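Questions fréquentes — louer une chambre à la maison Kendcombe

Comment réserver ?
Les demandes se font par le formulaire du site ou par téléphone. Graciela Ledesma s'occupe des réservations et répond le matin, du lundi au samedi. Un acompte de 76 euros bloque la chambre. Le solde est à régler à l'arrivée, par carte ou en espèces.

Quelle est la durée minimale du séjour ?
Deux nuits toute l'année, cinq nuits en juillet. Les séjours de plus d'un mois font l'objet d'un contrat séparé.

Le linge de lit est-il fourni ?
Oui. Draps, couverture et serviettes sont compris dans le prix. Les draps sont changés une fois par semaine, les serviettes deux fois. Pour un change supplémentaire, prévenez la veille.
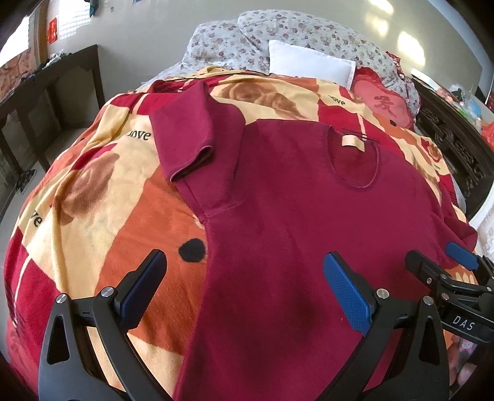
Y a-t-il une machine à laver ?
Oui, au sous-sol, à côté du local à vélos. Elle fonctionne avec des jetons vendus à l'accueil. Le séchoir est gratuit, mais il s'arrête à 22 heures à cause du bruit. Merci de vider les tambours dès la fin du cycle.

Puis-je arriver avant 16 heures ?
Les chambres sont prêtes à 16 heures. Avant, vous pouvez laisser vos bagages dans l'entrée — la pièce ferme à clé. Pour une arrivée après 21 heures, un code vous est envoyé par message.

Quelle place y a-t-il pour ranger ses affaires ?
Chaque chambre a une penderie et une commode à trois tiroirs. Pour un long séjour, nous conseillons de venir avec des vêtements qui se plient bien, car la penderie est étroite. 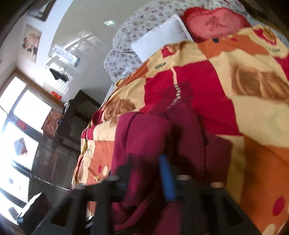
Les valises vides peuvent aller au grenier. Demandez la clé à Chathurika Weerakoon, qui tient l'accueil l'après-midi.

La cuisine est-elle accessible ?
Oui, de 7 heures à 22 heures. Chaque chambre dispose d'une étagère dans le réfrigérateur. L'huile, le sel et le café sont communs. Le supermarché le plus proche est à 500 mètres, rue Ferreira.

Les chambres sont-elles chauffées en hiver ?
Le chauffage est central et baisse la nuit. La maison est ancienne et les chambres côté jardin restent plus fraîches que les autres. Prévoyez un pull, même en avril.

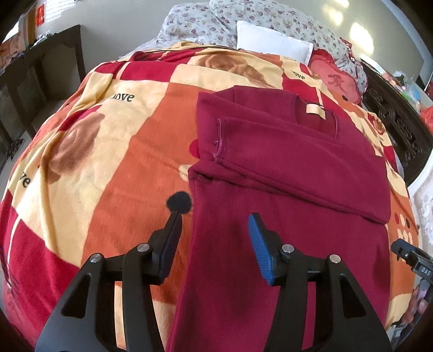 Des couvertures supplémentaires se trouvent dans le placard du palier. Les radiateurs électriques d'appoint ne sont pas autorisés, l'installation ne les supporte pas.

Les animaux sont-ils acceptés ?
Les chiens de moins de 12 kilos, avec un supplément de 35 euros par séjour. Les chats, non.

Que se passe-t-il si j'oublie quelque chose ?
Les objets trouvés sont gardés deux mois. L'envoi postal est à votre charge.

Dernière mise à jour : samedi 28 décembre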